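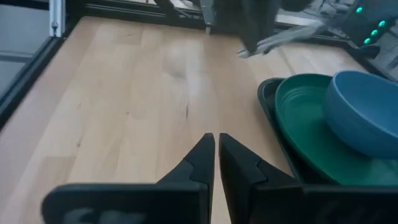 **Pludcombe, Jan 9, 2026**

## Wanted: people who doubt that a tabletop matters

We are looking for 15 people to spend two half-days at a worktable and tell us what they think of it. The study is called Flametti. It starts in April in our rooms in Pludcombe and is run by Parnska, a small firm that tests work furniture for other firms.

I should say up front that I did not come up with the question. One of our clients believes that people sort and pack small goods faster on pale wood than on a gray laminate top. Their brochure already says so. I have read the 69 pages of background they sent and I am not convinced. Most of it quotes other brochures. One chapter rests on a survey of office workers, who were asked how they "felt about grain."

So we are going to check. If the pale top does nothing, the report will say it does nothing. The client has agreed to that in writing, and Géza Csizmadia keeps the signed copy.

### What you would do

You sit or stand at a table with a light, straight-grained wooden top and sort small household items into trays. Then you do the same at a gray one. Between rounds you fill in a short form on glare, comfort and how easy it was to find things. The wood does pick up a patch of light across the middle – tell us if that bothers you, and don't be polite about it.

Each half-day runs three hours with a long break. Nothing you lift is heavier than a bag of sugar.

### Who we want

- Adults with normal or corrected eyesight
- People who pack, sort, sew, cook or repair things by hand, paid or not
- People who can say "I noticed no difference" without feeling they let us down

We don't want furniture designers, anyone who sells worktops, or anyone who has worked for the client. Last time we ran a call like this we got 131 replies, and a good number were from people who wanted to explain oak to us. Please don't. The table isn't oak anyway, as far as I can tell.

### Pay

A flat fee for each half-day, paid on the day, plus bus fare. The exact sum is in the information sheet. There is no prize draw and no bonus for fast sorting. The whole participant budget is nearly 2,000, in case you wondered whether somebody is getting rich.

### How to apply

Write to Hedvika Ďurica at the Parnska front desk. Put "Flametti" in the subject line and tell us what you do with your hands most days, in a few sentences. No résumé. If you can only make mornings, say so.

Kvido Slanina will call the people we pick. Everyone else gets a short note.

– Vendula Machala, study lead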